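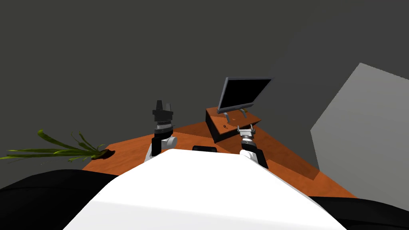
*A simulated two-armed robot at a wooden desk with a raised monitor platform, from the Lastarmont desk-reset program.*

**Lastarmont brings its desk-reset robots to Carnari, and the evening crew gets its evenings back**

Lastarmont is delighted to share that its desk-reset program will begin at the Carnari office building in March, after a long and very enjoyable stretch of planning with the people who look after the place every day. The building has 301 desks on 6 floors, and until now every one of them has been tidied by hand once the office staff have gone home.

Anyone who has done that job knows how much of it is small stuff (pens, clips, keys, the odd thing left by a monitor) and how much bending and reaching goes with it. The robots will take on that part of the round, one desk at a time, and the crew will move to a day shift that starts at 7 a.m. All of the crew's jobs stay, at the same pay, and we are so pleased to be able to say that plainly!

Before any robot rolls onto a real floor, each routine is rehearsed in simulation. The practice desk has a monitor standing on its raised platform and long green leaves at the far left end, and the right arm works close to the platform while the left is held upright. Crew members have spent nearly 100 hours with our engineers going over rehearsals like this one, and their notes have changed a great deal, from how slowly an arm should come toward a screen to which belongings should simply be left alone. 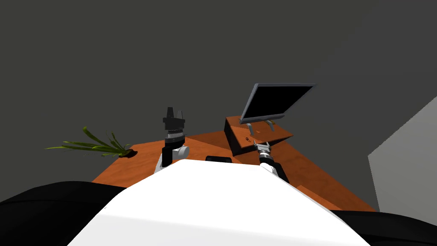 ## What changes for the crew

Each crew member will receive paid training in the Mulligan control software, which is used to plan the nightly round, pause a robot and mark desks to be skipped. Office staff can ask for their own desk to be skipped as well, for one night or for good.

The first phase covers 138 desks on the lower floors. The remaining desks will follow once the crew and the building managers are both comfortable with how things are going.

## About Lastarmont

Lastarmont builds two-armed robots for everyday workplaces and runs its training center in Prullitska. Visits and press questions are warmly welcomed by the Lastarmont press office.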